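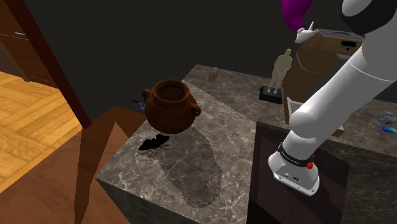
Randa Qaisi
Wissenschaftliche Mitarbeiterin, Arbeitsgruppe Umweltmikrobiologie

Häufige Fragen zur Bodensammlung Pallside

Was wird untersucht?
Bakteriophagen aus landwirtschaftlich genutzten Böden, also Viren, die Bakterien befallen. Im Mittelpunkt stehen Phagen der Gattung Streptomyces.

Wie viele Proben umfasst die Sammlung?
1.033 Bodenproben von 6 Standorten. Aus 821 davon wurde mindestens ein Phage isoliert. Proben ohne Nachweis bleiben im Verzeichnis.

Wie wird eine Probe angesetzt?
Der Boden wird gesiebt, in Puffer aufgeschwemmt, zentrifugiert und steril filtriert. Das Filtrat kommt mit dem Wirtsstamm in Weichagar. Klare Höfe im Bakterienrasen — sogenannte Plaques — gelten als vorläufiger Nachweis. Er wird durch dreimaliges Vereinzeln bestätigt.

Welche Menge muss ich einsenden?
200 Gramm aus dem Oberboden, ungetrocknet, gekühlt. Bitte nicht einfrieren. Annahmeschluss ist Ende Oktober.

Sind die Phagen für Menschen gefährlich?
Die untersuchten Phagen vermehren sich in Bakterien, menschliche Zellen befallen sie nicht. Bodenproben selbst können Krankheitserreger enthalten — Handschuhe tragen.

Kann ich Isolate anfordern?
Ja, für Forschungszwecke und gegen Übernahme der Versandkosten. Zuständig ist Qusai Hamdan. Isolate vom Standort Khasawneh sind bis zum Abschluss der Sequenzierung gesperrt.

Wo liegen die Sequenzdaten?
In der Datenbank Letine, jeweils unter der Probennummer. Korrekturen an Annotationen nimmt Leen Majali entgegen.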